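We use cookies to make this site work and to see which pages are read. Accept | Settings

Small rooms, September: the gallery

These notes belong to the room I rent in Kodetdale, on the upper floor, with the window to the street. In September I decided to put it in order, one corner each evening after work, and to write a little about every corner. My cousin Anselmo Chambi asked me for it, because he moves to Fetville soon and his new room will be even smaller than mine.

The floor between the bed and the wall

This is the narrowest part of the room. The floor is light wood and shows everything that falls on it, so I cannot pretend it is clean when it is not. I tried a rug here for 2 weeks. It moved each time I walked on it, and one side was always climbing up the wall, so now it lives in a bag.

The orange stool stays in this strip. It has a seat like a flower with six soft corners, and a small knob in the middle. Anselmo says it is a color for children. I like it very much, it is the only thing I can find in the morning without my glasses. 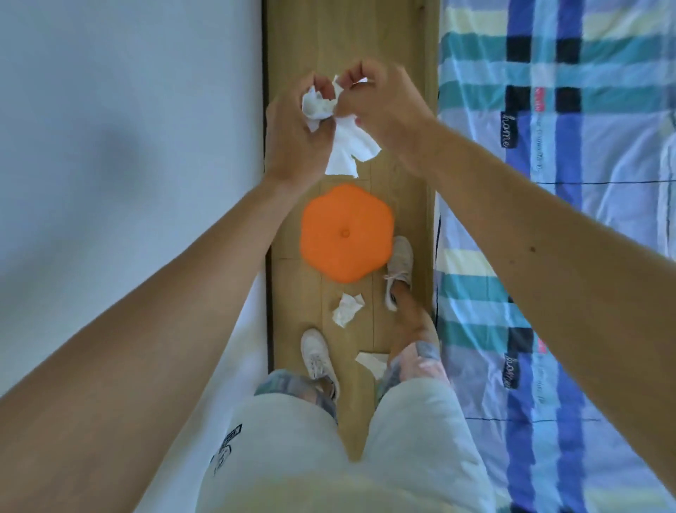

For sweeping I lift the stool onto the bed and begin from the window side, going toward the door. The whole strip takes less time than boiling water for tea. I used to have a big broom, but it was hitting the wall and the bed at every turn. Now I have a short brush and a dustpan from Perik, the shop near the bus station, and I go down on my knees with them. The brush was the last one and they gave it to me a little cheaper.

The plaid bedding

I change it on Wednesday. The plaid hides small marks well, but it does not hide crumbs, I can feel every one of them at night. One side hung to the floor before and was collecting dust, so I fold it now under the mattress. My neighbor showed me how to make the corner flat – I still need to try it twice.

Paper things

I bought tissues in a large box, 200 in one box, and I thought it would be enough until winter. It was not. A second box is waiting in the closet, together with the light bulbs and the tape.

Next time I will write about the closet. There are almost 50 hangers inside and I own 8 shirts.

Share this gallery: 8 shares | 2 comments

Get our letter when a new gallery is ready. Enter your email | Sign up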